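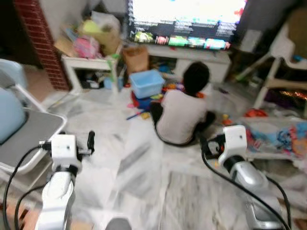
Home Animals Planet Space Body Ask Us Grown-Ups

October
By the Young Readers' Desk

Why do some animals sleep all winter (and others only pretend to)?

Every fall, when the mornings get dark and your socks are never quite warm enough, a lot of animals make a decision that you are not allowed to make. They skip winter. They eat until they are round, find a hole, and don't come out until the weather has apologized.

Grown-ups call this hibernation. Most people think they know what it means: the animal goes to sleep in the fall and wakes up in the spring. Sadly for most people, it's a good deal stranger than that.

It isn't really sleep

When you sleep, your body stays busy. Your heart beats a bit slower, you breathe a bit slower, and your brain makes up stories about being late for school in your pajamas. You stay nearly as warm as you were when you were awake.

A hibernating ground squirrel does something much more drastic. It turns itself down, like somebody turning down the heat in a house before going on vacation. Its heart, which normally races along at hundreds of beats a minute, may slow to just a few. It takes a breath, then waits. And waits. If you were watching, you would probably start to worry about it. Then it takes another one.

Its body gets cold too. Pick up a hibernating ground squirrel (please don't) and it would feel like something out of the refrigerator. The arctic ground squirrel goes even further, and lets parts of its body drop a little below the freezing point of water without turning into ice. Scientists are still working on exactly how it manages that. The squirrel isn't saying.

The proper word for this turned-down state is torpor. It's a good word to know, and you may find it useful on mornings when you're asked why you aren't out of bed yet. It won't work, but you'll sound educated.

Why bother?

Food, mostly. Being a warm furry animal is expensive. Your body burns fuel all day long to keep you warm, and the smaller you are, the faster the heat leaks out. A mouse-sized animal in the snow is a bit like a cup of cocoa left on the porch.

In summer this is fine, as there are seeds and bugs and berries everywhere. In winter the bugs are gone, the berries are gone, and the seeds are under a foot of snow. The animal has a few choices. It can leave, as many birds do. It can store food, as chipmunks do. It can tough it out, as foxes do, looking magnificent and being hungry a lot. Or it can use so little fuel that the fat it's already wearing will last until spring.

That's why animals that hibernate spend the end of summer eating in a way that would get you sent away from the table. A woodchuck can put on a great deal of weight before it goes underground. Nobody tells it that it will spoil its dinner. It's all dinner.

They keep waking up

Most small hibernators don't stay down all winter. Every week or two, or sometimes after several weeks, they warm themselves all the way back up. Their hearts speed up, they shiver, and for several hours they're more or less normal. Some of them pee. Some have a snack, if they packed one. Then they cool down and go back to torpor.

This seems like a terrible plan. Warming up burns a lot of fat, and fat is the one thing they can't get more of. So there must be a good reason for it, and scientists have several ideas. Perhaps their bodies need to fix small problems that can't be fixed when everything is cold. Perhaps they need to fight off germs.

The funniest idea is that they have to warm up so they can get some sleep. Torpor doesn't seem to do the same job as real sleep, and an animal may come out of it short on the genuine thing. So it gets up in the middle of hibernating in order to take a nap. If that doesn't make sense to you, go and complain to a squirrel.

About bears

People argue about bears. For a long time, plenty of books said that bears weren't true hibernators at all. A bear doesn't get anywhere near as cold as a ground squirrel. It drops only several degrees, and it can wake up fairly quickly, which is worth remembering if you're ever tempted to poke your head into a den.

But a bear can go for months without eating, drinking, peeing, or pooping. Its heart slows way down. It even keeps most of its muscle, when you or I would be as floppy as a noodle after lying around that long. Mother bears give birth in the den in the middle of winter and feed their cubs there, all without a single trip to the store. These days many scientists are happy to say that bears hibernate, just in their own way. The bears never entered the discussion.

Part of the difference is size. A big body takes a long time to cool off and a long time to heat up again. For a bear weighing 500 pounds, going as cold as a squirrel would make getting up in spring a very slow business indeed.

Frogs do it the weird way

If you thought the squirrel was showing off, meet the wood frog. It lives in woods across much of North America, including the far north, and it doesn't dig down deep to escape the cold. It tucks itself under some dead leaves and freezes.

It really does freeze. Ice forms inside its body. Its heart stops. It isn't breathing. If you tapped it, it would feel hard. By most of the usual rules, this is a frog that has had it.

What saves it is sugar. As the frog starts to freeze, its liver pumps out a lot of a sugar called glucose, which floods into its cells and helps protect them. The ice forms in the spaces around the cells and the insides of the cells stay unfrozen. When the weather warms up, the frog thaws, its heart starts again, and before long it hops off to the pond to look for a mate, as though nothing had happened.

This doesn't mean that eating a lot of candy will protect you from the cold. Somebody in every class asks.

Who else is in bed?

Plenty of bats hibernate, hanging in caves and old mines where the temperature hardly changes. Box turtles dig themselves into the soil. Garter snakes crowd into underground dens, sometimes in enormous numbers. There's even a bird, the common poorwill, that can stay in torpor for weeks at a time among rocks in the desert.

Tree squirrels, the kind that steal from bird feeders, don't hibernate. They stay in their nests when the weather is nasty and come out when it isn't. Skunks and raccoons do something similar. They may snooze through the worst parts of winter, then get up on a mild night and go through your trash.

What to do if you find one

Leave it alone. An animal that gets woken up has to burn fat to warm itself, and it only has so much. Bats are the ones people disturb most often, usually by walking into a cave with flashlights and loud voices. A bat that's been woken too many times may run out of fat before there are any insects to eat.

If you find a turtle or a toad while you're digging in the yard, cover it back up gently and dig somewhere else. If you find a bat in the house, don't touch it. Get a grown-up, and have the grown-up call your local animal control or wildlife rescue.

And you can help before winter starts by leaving a messy corner in the yard. A heap of leaves and a few old logs will suit all sorts of small creatures. You may tell your family that you didn't forget to rake, you were providing habitat. Try to keep a straight face.

Words to know

Torpor: a state in which an animal's body slows down and usually cools off to save energy.
Den: a sheltered place where an animal rests or raises its young.
Glucose: a kind of sugar that living things use as fuel.
Habitat: the place where an animal or plant naturally lives.

More from Animals

Why geese fly in a V (and who gets stuck in front)
What do fish do under the ice?
Snow fleas: not fleas, but they do like snow
How owls hear a mouse through the snow
34 animals that turn a different color for winter, or try to
Ask Us: Do worms get cold?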